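Wanted: someone to set out small things on a table, over and over, and write down what they are

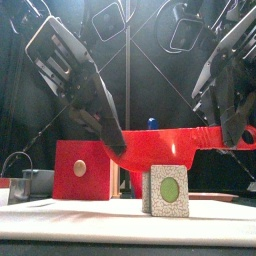 The job in short

Prop and Tabletop Assistant, part-time, at Janota. We are in Witton, up one flight of stairs, over a shop that sells blinds. The post is twenty-one hours a week, fixed for a year in the first instance, and we would very much like it to be filled before the present holder leaves and takes her knowledge of the shelving with her.

You would be looking after what we call the small collection: saucepans, cubes, cups, lids, toy fruit, spoons, and a great many objects whose proper names have been argued over since the day they arrived. You would choose them, clean them, lay them out on a tabletop, put them away again and keep the catalogue honest. It is a job about red saucepans, to a degree that surprises people in their first fortnight.

Who you would be working with

Noeline Quinlan runs the prop room and would be your manager. She has held the catalogue together for four years and has opinions about the word "miscellaneous". Gwilym Voyle draws up the layouts and will hand you a sheet each morning saying what goes where. Ebony Goodwin has been doing the job you are reading about and is moving to our other site at Rernen in the summer. She will overlap with you for three weeks, which sounds generous until you see the drawers.

There are eleven of us on the floor in all. We eat lunch at the same time, mostly because there is only one microwave and it has become a social event.

What the work is like

The collection stands at 1,175 objects. Of these, 806 are catalogued, and the rest live in crates under the window with a note on them that says "soon". Working through the crates will be a fair part of your first six months.

A normal day goes something like this. You collect the layout sheet. You fetch what is on it, check each item against its entry, wipe it, and set it on the tabletop where the sheet says. The sheet might ask for a saucepan with a cube to its left. It might ask for the same saucepan and the same cube, with the cube a hand's width further away. You will do both, and you will do both properly, and you will write the time in the book. Then the layout is finished with, you put everything back where it lives, and you fetch the next lot.

Some days there are four layouts. On a bad day in January there were nineteen, and somebody had put the lids away by colour.

In between, you will:

– clean glossy things, which show every fingerprint, and textured things, which hide them until the light changes
– write catalogue entries that a stranger could follow ("saucepan, red, long handle with hole near end" is good; "the nice pan" has been found in the catalogue and removed)
– mend what can be mended and retire what can't, with a line in the book either way
– go out and buy more, on a budget of 3,000 pounds a year, from charity shops, market stalls, toy shops and the kitchen aisle
– keep the shelves in an order other people can understand when you are on holiday

The buying is the part applicants get excited about, and it is good fun, but it amounts to two afternoons a month. You will need to keep receipts. You will also need to be able to leave a shop without the thing you came for if the only one they have is the wrong red.

What we are looking for

Patience with small differences. If you can look at two cubes and be bothered that one is slightly speckled and the other is not, please keep reading. If you can be bothered by it and still be pleasant to the person who muddled them up, please apply.

Clear handwriting. The book is paper. We have discussed this.

Plain, accurate English. Catalogue entries run to a line or two and other people rely on them. We will ask you to write a few at interview.

Reasonable comfort with lifting. Full crates can weigh up to ten kilos and the lower shelves are low. There is a trolley with one wheel that pulls to the left.

Some experience of looking after objects would help. Past holders have come from a school kitchen, a theatre props cupboard, a hardware shop and a county museum store. A degree isn't needed, and we shan't ask whether you have one.

You don't need to be good at cooking. Nothing has been cooked in any of our saucepans for as long as they have been ours, and Noeline would like it to stay that way.

What would put you off

Better to say it now. The work repeats. You may put the same red pan on the same table thirty times in a week and be told, correctly, that the handle should be pointing the other way. There are no windows in the layout room, though there are two good ones in the prop room. The radio is allowed in the prop room only, and control of it passes from person to person on a rota that is taken more seriously than the fire rota.

You will also start noticing saucepans elsewhere. Ebony reports that she can no longer watch a cookery programme without working out which drawer everything would go in. We can offer sympathy but no allowance.

Hours, pay and the rest

Twenty-one hours a week, worked as three full days or four shorter ones. We start at nine and would like at least one of your days to overlap with Gwilym's, who keeps early hours.

Pay is 14.60 pounds an hour, paid monthly. Holiday is twenty-eight days pro rata, plus the days between Christmas and New Year, when the building's heating goes off and there is no point in anyone being here. There is a workplace pension. We supply aprons, cotton gloves and indelible pens. Please bring your own mug, as the mugs in the prop room are catalogued.

The building has a goods lift that passengers may use by arrangement, and an accessible toilet on our floor. The lower shelves can be swapped about to suit whoever is working with them. If something in this advert would stop you applying and could be changed, tell us and we will see about changing it.

The three-month trial

Both sides get three months to see how it goes. By the end of the first month we would expect you to set a layout from a sheet without help. By the end of the second you should have had a go at the crates. By the end of the third you will have added your first 147 entries to the catalogue, a target Noeline arrived at by dividing the shelf space by her own temper. Ebony managed it with a week to spare. Her predecessor did not, and stayed two years and was excellent.

How to apply

Send a letter of no more than one side, with a CV if you have one handy. In the letter, please do two things.

First, tell us about something you have kept in order. It can be a stockroom, a shed, an allotment, a box of buttons, a family of five. We are more interested in how you went about it than in how large it was.

Second, pick three objects within reach of where you are sitting and write a catalogue entry for each, one line apiece. Give us what it is, its colour, its shape and anything that would let us tell it from another just like it. Please don't tell us how you feel about it. You would be amazed how many people have a favourite stapler.

Post it or drop it in to Mervin Ouellet, Janota, at the Witton address, or hand it to whoever answers the door. Letters need to reach us by 27/04/2024. Mervin replies to everybody, including the people we don't invite, generally within a fortnight.

Interviews

These take an hour and a half and happen in the prop room. There will be two of us, usually Noeline and Anahera Ellery, who looks after staffing at both sites. You will be shown round, given tea, and asked to set one layout from a sheet while we pretend to be doing something else. Take as long as you like over it. Asking questions is welcome, and one of the sheets we use has a mistake in it, so asking may well be the right thing to do.

After that you will write entries for four objects out of the crates. They are things we haven't catalogued ourselves, so a decent entry will go straight into the book with your initials on it, whether or not you get the job. We pay travel within the county on production of a ticket.

If you would like a look round before deciding, Noeline shows people the shelves most lunchtimes between one and half past. Ring the bell marked Tuhiwai, the name of the firm that had the floor before us. The one marked Janota rings in the blinds shop.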